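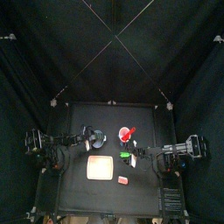 The cup and bowl on the black table, with the spoon standing in the cup.

The woman who sets the tables at Kindell buys almost everything secondhand. "I want dishes people have at home," she said. "If it looks like a showroom, I take it off."

She keeps 43 cups on a shelf by the door and washes them herself. Plastic gets picked first. "I dropped a stoneware bowl in May and swept for an hour."
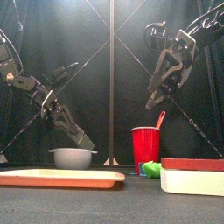

Bowls with handles are her favorites, and she has trouble finding them. She paid 30 dollars for a box of them from Misix and kept two. Spoons are easier. "I leave the spoon in the cup," she said. "My mother did that, and I never put them in a drawer either."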